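Last updated: 20th June

Cell drops short of the cube after finger swap

flemis_night: Swapped the fingers on our Flemis cell in April and it's been closing short of the cube ever since, by 4 mm on a good day. I've redone the table plane and run the pick routine 31 times (yes, I kept a tally!) and I'm fed up with it. Has anyone had this?

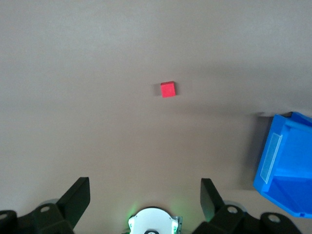
Ilona Bodnár, cell technician, Clestholm

That's my view from the wrist with the jaw open and the red cube ahead of it, bin over on the right. I'd start with the fingers, not the table. Slacken the screws on the black brackets, push both plates back square, nip them up again and then redo the tool offset. I bet you kept the old one.

gulyas_fan: Not sure I agree, Ilona. Ours at Nindbridge did the same and it was the camera mount, it had crept round a touch. I'd check that before I undid a single screw.

Ilona Bodnár: Fair, but he changed the fingers, not the camera!

BerylP: You can do both in a tea break, you two. Mine wanted 3 goes at the offset before it settled.

flemis_night: Er, yes, old offset still in there. Doing it tonight, and I'll look at the mount while the guard's open.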